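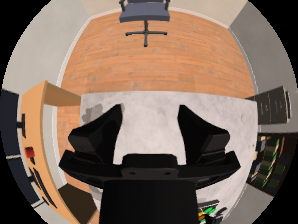

Marble worktops

A marble worktop is a flat, fixed surface of cut and finished marble, used in kitchens, bakeries, dairies and sweet shops. Pale stone with grey veining is the best-known kind, but marble also comes in green, pink, red, brown and near-black, and a good stone yard is a wonderfully colourful place to spend an afternoon.

Marble begins as limestone or dolomite, which is changed deep underground by heat and pressure until its grains grow into a tight mesh of crystals. Pure calcite marble is white. The veins come from whatever else was in the rock - clay, iron, graphite - and no two slabs cut from different blocks will ever match exactly.

Use in baking

Pastry cooks have prized marble for centuries. The stone takes heat away from the dough quickly, so it feels cool to the hand even when it is at the same temperature as the room. Butter stays firm for longer, and shortcrust can be rolled with less flour. Chocolate makers use the same property when tempering: melted chocolate is poured out, spread thin and gathered up again with a scraper until it thickens. It is a lovely thing to watch done well!

Toffee and boiled sugar are also worked on marble, usually on an oiled slab kept for the purpose. A very hot pan set straight down on the stone is another matter and may crack it.

Quarrying and cutting

Most modern quarries use diamond wire to free large blocks from the face. These are sawn into slabs, backed with mesh if the stone is fragile, and then ground with finer and finer abrasives. Slabs cut one after another from the same block can be opened out side by side like the pages of a book, so that the veins mirror each other. This is called book-matching.

The hill quarries at Uvska supply a cream marble sold under the name Statedero, with soft brown veins that run nearly straight. The upper quarry stands at 792 metres and closes each December, when the access road ices over. Its yard holds 3,201 slabs in covered racks, and local bakeries still set offcuts into their counters.

Finishes

A polished finish is glossy and brings out the colour of the veins most strongly. A honed finish is smooth but matt, and is often preferred in kitchens as dull marks show less against it. Leathered and brushed finishes have a slight texture, pleasant to touch but harder to wipe clean of flour. The firm of Aitken lists four edge shapes for Statedero: square, bevelled, half-round and full bullnose.

Care and wear

Marble is fairly soft, about 3 on the Mohs scale for calcite, and a steel knife can scratch it. Acids are the greater nuisance. Lemon juice, vinegar and wine react with the calcite and leave dull patches known as etches. A sealer slows down stains from oil and coffee, but does not stop etching. Daily cleaning needs only warm water, a little mild washing-up liquid and a soft cloth.

Light etches on a honed surface can often be rubbed out with a fine polishing powder. Deep ones need regrinding, usually by a stonemason.

Similar materials

Quartz composite, porcelain and laminate are all made in marble patterns. Granite and quartzite are natural stones, both generally harder than marble, and some pale quartzites look so like it that a drop of acid on a spare piece is used to tell them apart. Marble fizzes; quartzite does not.

See also: Limestone; Pastry board; Soapstone; Terrazzo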